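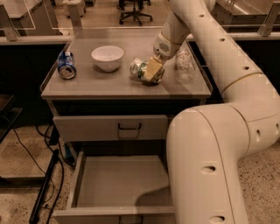

I gave up fizzy drinks in September and I've been meaning to write down how it went.

I was on three or four cans a day by the summer. One with breakfast, one mid-morning, one on the drive home from Betham and usually another in front of the telly. I never thought of it as a habit until Aniela Krawczyk at work asked if I wanted a coffee and I realised I hadn't said yes to her in two years. I always had a can open already.

At 70p a can from the machine it adds up. I won't do the sum for the whole year but one month came to more than my phone bill.

The first week was bad. I had a headache by 11 most mornings and it sat behind my eyes until I went to bed. I knew it was the caffeine and I could have had tea, but I've never liked tea and I was being stubborn. On the fourth day I had half a cup of Aniela's coffee with a lot of milk and felt better in twenty minutes. So now I have one coffee a day, before 12, and that seems to be fine.

Sleep took longer. I'd read that it would improve straight away and it didn't. For a fortnight I was waking at three and lying there. After that it settled and I now go through until the alarm, which I hadn't done for years.

What I miss is the fizz more than the sugar. Plain water is dull with food, especially anything salty. I've been buying sparkling water from the shop on Mackay Road and putting a slice of lime in it. Hertta Halonen told me to try a splash of vinegar and honey – I did, once.

I've had two slips. One was at the cinema and the other was at my cousin's wedding in Barkwood, where it was that or warm white wine. Neither tasted as good as I remembered. Very sweet, and it left my teeth feeling furry.

I haven't lost any weight, since people keep asking. I eat more toast.

Next job is the biscuits in the car, but I'm leaving those until after the dentist.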